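Help us write the house rules for our robot bench

Call for participants — Gastel robot practice group, Adville

Hello! I run the robot practice group at Gastel, up on the top floor of our Adville building, and I'm after 11 people to help me finish something I should have finished ages ago: a plain, usable set of rules for working around a robot arm that picks things out of bins. You don't need to be an engineer. A few of you should be, I suppose, but I'd be just as glad to hear from someone who has packed orders in a warehouse, run a school workshop or spent years writing instructions that other people have to follow at seven in the morning.

We call the thing the Menunano guide (the name comes from an old folder on our server and has stuck, sorry). It started as a single page taped to a door. Then people added to it, in pen, and then somebody typed up the pen, and now it's long and a bit of a muddle. One section tells you to stop the arm before reaching into a bin. Another, written much later, tells you to ask the person holding the controller to stop it for you. Both are sensible. They were plainly written by two people who never had a cup of tea together, and a newcomer reading both at once has every right to be confused.

So in February we're going to take it apart and put it back together properly, with people in the room who haven't got used to it yet.

What you'd be doing

There are 4 sessions, each lasting a morning, 9.30 until about half past twelve with a proper break in the middle. In the first one you read the guide as it stands and try to follow it while one of our operators runs the arm. You'll have a pencil and I want you to be rude with it. In the second and third we work at the bench in small groups, each group taking a chunk of the guide: setting up, running, stopping, clearing away. The last session is for reading the new version out loud from start to finish, which sounds dull and is my favourite part. You'd be amazed how many bad sentences survive until someone has to say them.

The work the arm does is simple enough to follow from a stool. Household bits and toys go into a metal bin, the gripper goes in after them, and a person keeps an eye on it all with a controller within reach. Most of the rules are really about that person. Where do they stand? Who else is allowed to speak to them? What do they do when a tumbler rolls into a corner and everybody's first instinct is to lean over and nudge it? 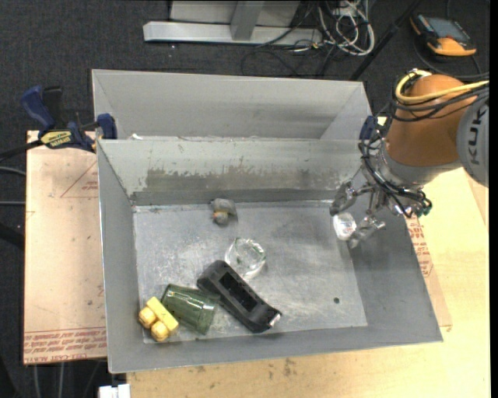 I'm keen to sort out the section on objects in particular. At the moment it says "use suitable items", and I've had more arguments over the word suitable than over anything else in the guide. Glass is the obvious one. Some people on our side want it banned outright, others say you learn very little from a bin full of soft toys, and I go back and forth depending on who I spoke to last. I'd like us to end up with a short list, in ordinary words, of what can go in, what can go in with extra care and what stays in the cupboard. And a line on what happens if something breaks, who sweeps up, and whether the arm stays powered while they do it. (It doesn't. But the guide never says so.)

Then there's fixing things down. Bins get clamped, cables get routed, boards get moved, and each operator has their own way of checking it before a run. Głowacki, the workshop down the road who lent us a hand with our first layout, have a very nice habit of giving every clamp a tug and saying "tight" out loud. I want to pinch that. If you've got a habit like it from your own job, bring it along — it doesn't matter whether the job had anything to do with robots.

Who I'm looking for

People aged 18 or over who can make all four mornings. Please do check this one, as the groups get lopsided when someone drops out. You should be comfortable reading and talking in English, though it needn't be your first language, and in fact I'd love a few people for whom it isn't. If a rule only makes sense to native speakers it's a poor rule.

I'm holding 3 of the places for people who have never been near an industrial robot. Please don't rule yourself out for knowing too little! I had a friend's mum read two pages last year and she found a missing step that the rest of us had been skating over for months.

Our room is reached by a lift and there's seating throughout. If you use a wheelchair, get tired easily or need a quieter spot to work in, tell me when you write and we'll plan the sessions with that in mind.

What you won't be doing

You won't operate the arm. Our trained operators do that, and the rest of us stay behind the floor line whenever it's powered. You'll get a short safety talk on the first morning and sign to say you've had it, and if you're late for it you'll have to wait for me to give it again, with slightly less charm.

Filming isn't part of the sessions and your name won't go on the guide unless you'd like it there.

What you get

Some 1110 crowns for the full set of mornings, paid after the last one, plus your local travel on top. Lunch after each session if you fancy staying. And a printed copy of the finished guide, complete with your own crossings-out turned into something useful.

How to apply

Write me a few lines through the contact form on the Gastel site, with "Menunano guide" as the subject. Tell me what you do or used to do, whether the mornings work for you, and one rule from any job you've had that you thought was daft. No CV, please, I won't read it. I'll reply to everyone, including those I can't fit in, and I keep a reserve list for the next round.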